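Simulation help > Manipulation and control

Randomizing the scene vs. randomizing the contact physics: which one got you a working insertion policy?

Posted by tsegaye_bench, 4/30/19

Hi all! I'm reproducing the Durnus result in simulation and I am having a great time with it, but I'm stuck on one point. The short version of the method, for anyone who hasn't read it: you train the arm on an electronics handling task in many slightly different copies of the same room, and for each copy you change the light direction, the wall and floor colors and the camera position. The policy never sees the same room twice, so it has to pay attention to the parts.

My setup is one arm on a fixed base, a gripper with two narrow fingers, the stack of parts on a teal mat, and a signal light on a pole that the task logic can switch.

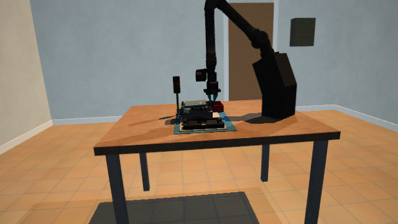

I ran 2,496 episodes with the visual changes only. Reaching is lovely now, and the arm gets over the stack from almost any start pose. Then it closes a little early or a little off center and the attempt is scored as a miss. I'm at 70 percent on grasps and the write-up claims 90. Do I keep adding visual variety, or is it time to start changing friction and part mass too? I'd like to have this settled before our group meeting in May.

clasitz_fan

More variety!! We went wild with textures and it helped a ton. Try the Bruvia texture pack, it has great floors.

mottled_oak

Fun project, and I think you're closer than you feel. If reaching is solid and the grasp is what fails, the visual side has probably done its job and I'd leave it alone for now. Fix the lighting and colors at one setting, then vary only friction, part mass and a small offset on where the parts start. Run 466 episodes like that and look at the misses by hand before you train anything longer.

One thing I would check first is your camera. A low view along the tabletop squashes depth, so a fingertip that looks lined up can be well behind the part. I moved mine up high enough to see the whole layout, bins and all, and replayed the same episodes from there.
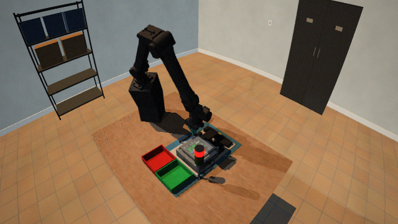 Half of what I had been calling early closes were depth errors. That was a great afternoon! After that I gave the policy both views and the physics changes had something real to work on.

Also, log the state of the signal light with every step. If your policy can see it, it may be learning to close when the color changes, and then no amount of friction tuning will help. Cover it in a few test episodes and see if the timing shifts.

tsegaye_bench

Oh, I never thought about the light! It's in view the entire time. Trying the covered version tonight, then the second camera. Thank you both, I'll post the numbers in this thread.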